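Thread on moving house with a lot of books, written down while I still remember it. We moved from the apartment on Lumard Street to the place in Stolau last November and I said I'd post what worked. It took me until 3/16/24.

Starting number was 1173 books. I know because I had to give the movers a figure for the quote, so I went shelf by shelf with a notepad over two evenings.

The movers didn't care about the number of books. They wanted the number of boxes and whether there was an elevator. There was no elevator at either end.

First job was getting rid of some. I set myself a target of 300 out the door and hit it, but it took three passes. The first pass was easy. Duplicates, old travel guides, software manuals for versions no one runs anymore.

Second pass was novels I knew I wouldn't read again. Third pass was the hard one, which was books I'd been meaning to read for ten years. I kept more of those than I should have.

Where they went: the library sale took most of the fiction in good shape. The used bookstore took one bag and offered store credit. Anything with mildew went in the recycling with the covers torn off.

Call the library before you drive over. Ours only takes donations on certain mornings and they don't want encyclopedias, magazines or textbooks.

Boxes. Use small ones. I know everyone says this. I still packed two big ones the first night because I had them, and then couldn't lift either of them and had to repack.

Small box, full of hardcovers, came in at 30 pounds on the bathroom scale. That was my limit for the stairs. Paperbacks I could fill to the top. Art books I did half a box and put sweaters over them.

I bought the boxes from a moving supply place called Sustell. Flat packed, bundles tied with string. They were fine. Two had bad corners and they swapped them without a fuss.

Don't use liquor store boxes unless you check the bottoms. They're a nice size, but the ones I picked up had the bottom flaps folded in with no tape.

Tape: one strip down the middle seam, one across each way on the bottom. The top only needs one. I went through more tape than I thought I would. 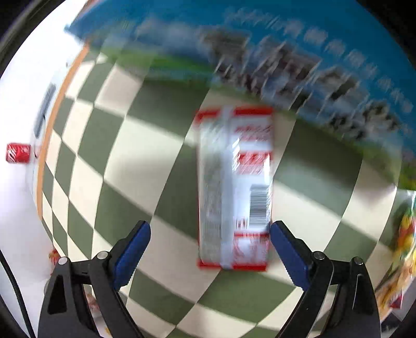
Should books be packed flat or standing up?
Either is fine as long as the spine isn't carrying weight at an angle. I stand hardcovers upright like they're on a shelf and lay paperbacks flat in stacks. What ruins them is being packed page edge down, because the pages pull away from the spine on the drive.

Fill the gaps. Crumpled packing paper, not newspaper, unless you want gray smudges on everything. I used dish towels for some of them and then couldn't find a dish towel for a week.

Labels. I wrote the room, the shelf and a number on two sides of every box. Never on the top only, because the next box goes on the top.

I kept a list on my phone that matched the numbers. Box 17 was cookbooks and I opened it the first night, so the list paid for itself right there.

Older books and anything I'd be upset about went in the car with me. That was two boxes. One is my grandfather's set of field guides with his notes in pencil.

Shelves. The old shelves were three tall Sasaki units, secondhand, name stamped on the back panel. I took all the pegs out and put them in a sandwich bag taped to the inside of the bottom shelf. Do this. Do not put the pegs in your coat.

One unit didn't fit up the new stairs standing and had to go up on its side. The back panel came loose. It's nailed on again and you can't tell unless you look behind it.

Anchor tall shelves to the wall before you put a single book on them. Ours are old plaster so I found the studs first with a magnet. Slow, but it works.

Load the bottom shelves first, heavy books low. We filled the top of one unit first because those boxes were nearest and it leaned enough to scare us.

Leave the books in the boxes if the new place has been painted lately or feels damp. We waited a week on the back bedroom and ran a fan in there.

Order on the shelves: I tried to put everything back the way it was and it didn't work, since the new wall is shorter. I gave up and shelved by subject, then by height within the subject. Fiction is still by author.

What I'd do differently. Start the sorting a month earlier. Buy more small boxes. Pack the reference books last, because I needed the dictionary and the repair manual right up until the end.

Also I'd measure the stairs.

Somebody asked in my messages about storage units. I looked into one and decided against it. Unheated units get damp in winter, and I'd have been paying every month for books I wasn't reading.

Still have four boxes to open. They're labeled "misc, hall," so the list isn't much help there.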